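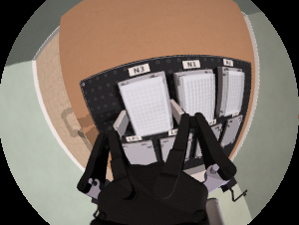 Sourdough starter, measured properly

I have kept a rye starter for a while and adjusted it by feel the whole time. In January the kitchen got colder, the bread got worse, and feel stopped being useful. I decided to take measurements for the rest of the winter and write down what came out. The notes are below, with the parts that led nowhere left in.

The starter is called Pap. It came from Žydrūnas Urbonaitė, who has been feeding the parent culture for longer than I have been baking. The flour is whole rye from Prandska, bought in the big sack. The jar is a straight-sided glass one with a loose lid. Straight sides matter if you want to read the rise off a strip of tape, and my old jar had a shoulder that made every reading above the halfway point wrong.

Method

Each feeding was 100 g of flour, 100 g of water and a varying amount of old starter. I changed one thing at a time and held it for several feedings before changing the next. Height was read against the tape every hour when I was home and awake. Overnight readings are missing, so any peak that fell between midnight and six in the morning is a guess, and I have dropped those runs from the comparison.

Temperature came from a probe pushed into the middle of the starter. I began with the air temperature of the shelf and threw those numbers out after a few days. The middle of the jar lags the air by a good while, and a starter mixed with warm water stays ahead of a cold room for most of the first two hours. If you only log the room you will conclude that the same conditions give different results, and you will blame the flour.

Water temperature

This had the largest effect of anything I tried. Cold tap water in January pushed the peak from mid-afternoon to after dinner. Mixing with lukewarm water brought most of that back, even with the jar on the same shelf. Wrapping the jar in a towel did a little. Wrapping it after a cold mix did less than nothing useful, as the towel kept the cold in.

Feeding ratio

Less old starter means a later peak, which everybody knows. What I wanted was the width of the peak, the stretch of time in which the starter sits near full height and can be used without penalty. In my kitchen the small inoculation gave a wider window, but the rise started so late that I could not fit it into a workday.

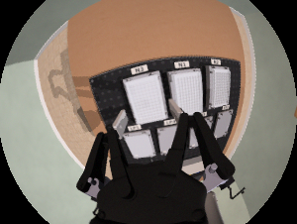
I settled on a middle ratio, fed before breakfast and used in the late afternoon. It is a compromise with my calendar and I make no other claim for it.

Acidity

I bought a cheap pH meter, an Uvside, and had mixed luck with it. Rye paste clogs the probe tip. Thinning a spoonful of starter with distilled water before reading gives steadier numbers, though they can't be compared with readings taken straight from the jar. Calibrate before every session. I skipped this for a week and the whole week is unusable. The trend was clear enough in the remaining data: height peaks first, acidity keeps climbing, and a starter that has started to sink can still look fine on top.

Baking results

The test loaf was the same each time, a plain tin loaf with part rye and part white, 1320 g of dough. I rated crumb and flavor on a sheet before looking up which starter had gone into it. Loaves made right at the peak and loaves made an hour before it were hard to tell apart. Loaves made well past the peak were sour and a little gummy near the bottom crust, and the top split along one side.

I ran two loaves with a packet culture from Ninano as a comparison. They rose faster and tasted of less. Two loaves is too few to say more.

Open items

The spreadsheet has 152 rows and still no usable overnight data. A time-lapse of the jar would fix that, provided I can keep a small light on it without warming the glass. I also want to repeat the water temperature runs in summer, when the tap is warmer and the shelf no longer sits against a cold wall. Until then Pap gets lukewarm water and the middle ratio, and the old jar holds clothespins.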